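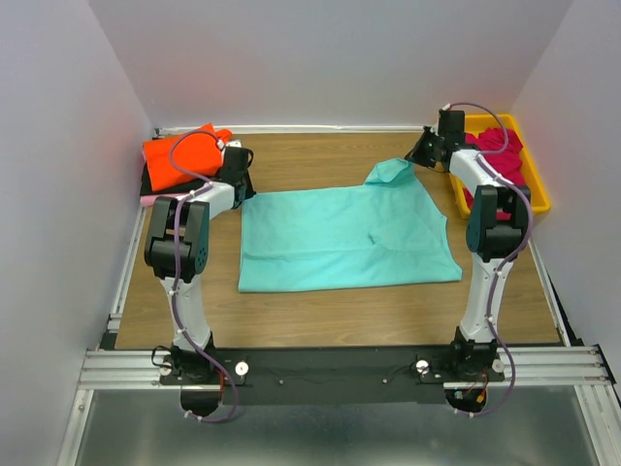
Two-arm folding cell at Rarkalwood, with a turquoise shirt on the table between the arms.

Search this site Search Menu Close

Last updated: May

Setting the rules for folding work at Rarkalwood

Rarkalwood's safety and practice lead has spent much of the past year writing down how people are to work beside the organization's two-arm folding cells. The resulting document, known internally as the Jeltar code, runs to 36 clauses. It applies to every cell on the site and to every operator, including visiting students.

"The first draft had 98 clauses and operators could not use it," the lead said. "They need to be able to find the relevant line while standing at the rail."

The code begins with access. Hands stay outside the enclosure while the arms are powered, and a garment that has slipped is left where it is until the operator has called a stop and heard it repeated. The lead described this as the clause most often questioned by new staff.

"A shirt is soft and the arms look small, so people reach in. We ask them to treat the cell as they would a press."

Cables receive a section of their own. Each arm in the cell carries a purple cable along its length, held on the left arm by small white clips, and the code requires an operator to follow both cables by eye before each session. A loose clip is entered in the log and replaced before work starts.

Asked about the placing of garments, the lead said that early practice had varied too much between shifts. Under the present rules, finished items are stacked at the back left and those still to be folded wait in the tray at the back right. Only one garment may lie in the centre of the table.

"Lukitz, who supply our training material, wanted the tray moved forward. We tried it for 11 sessions and went back. The arms had to cross too much of the table."

The lead was more cautious on the subject of outside standards. Rarkalwood follows the general requirements for industrial robots, but considers that they offer little on cloth. A working group with the Lưu laboratory is now comparing notes on how a failed fold should be recorded, and whether an operator may straighten the fabric before a second attempt.

"At present our answer is no. The attempt is marked as failed and the garment goes back to the tray. Lưu take a different view and we have not settled it."

The next revision of the code will cover lone working outside staffed hours. Comments from operators are being accepted through the shift log.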